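Learning something new shortly before bed may help older adults hold on to it, according to a study that has memory researchers buzzing.

A team led by psychologist Kiều Lục at the Findley Institute asked 612 people over the age of 52 to learn pairs of unrelated words, such as "ladder" and "soup." Half of them studied the list at 9 a.m. and the other half at 9 p.m. Everyone was tested 12 hours later.

The evening group came out clearly ahead – and the gap was still there when both groups were tested again a month later.

"We expected a small difference that would fade within days," said Lục. "When I saw the one-month scores, I ran down the hall to find my colleagues. It was such a thrill!"
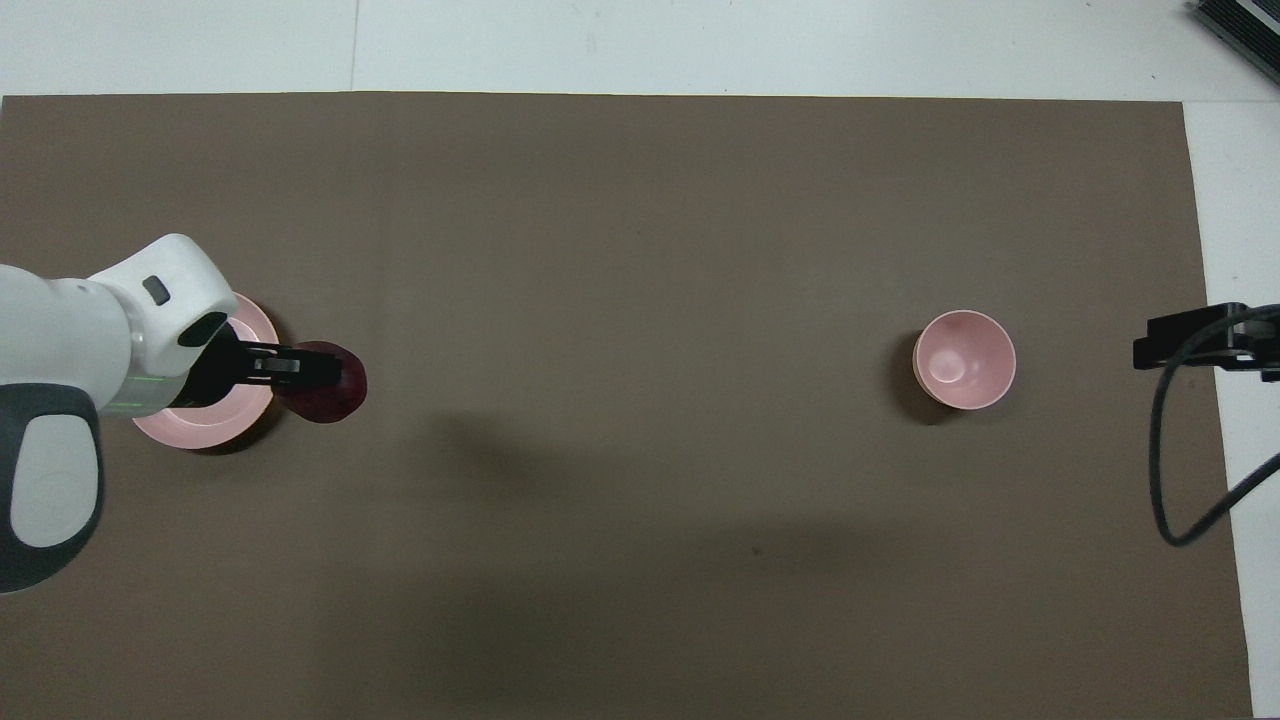
A robot arm over a brown mat on a white tabletop.

Earlier work on sleep and memory has mostly looked at college students, who tend to sleep longer and more deeply. Whether older brains get the same boost has been an open question, and a much-argued one. The new results suggest that they do, even in people who wake up several times a night.

The team also looked at how sure people felt about their answers. Here the two groups were almost the same. Evening learners remembered more but didn't seem to know it, and many guessed they had done badly.

Sleep trackers worn by 46 of the participants gave another exciting hint. Those who spent more time in deep sleep in the first half of the night tended to recall more pairs, although Lục says that group is too small to settle the matter.

A follow-up called the Quan Study is now being planned with partners in Handa and Jallby. It will enroll 2000 adults and swap the word pairs for things people want to remember in daily life – names and faces, a new recipe, the way to a friend's house. Recruitment opens in January.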